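Our February visit to Neststead ended at the garment folding station, where Leonie Marti had planned to show us a full run. We got part of one. At 11 the left gripper stopped reporting its force reading and kept closing.

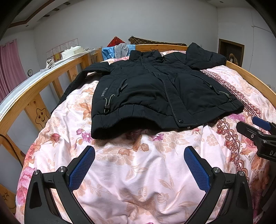 Folding work at Neststead: a black padded jacket on the bed.

Marti pressed the stop and logged it as fault 64. Prakash Bhat traced it to a worn sensor lead. The software had held the last good value for 200 milliseconds and then carried on. It should have halted. A fix is being tested.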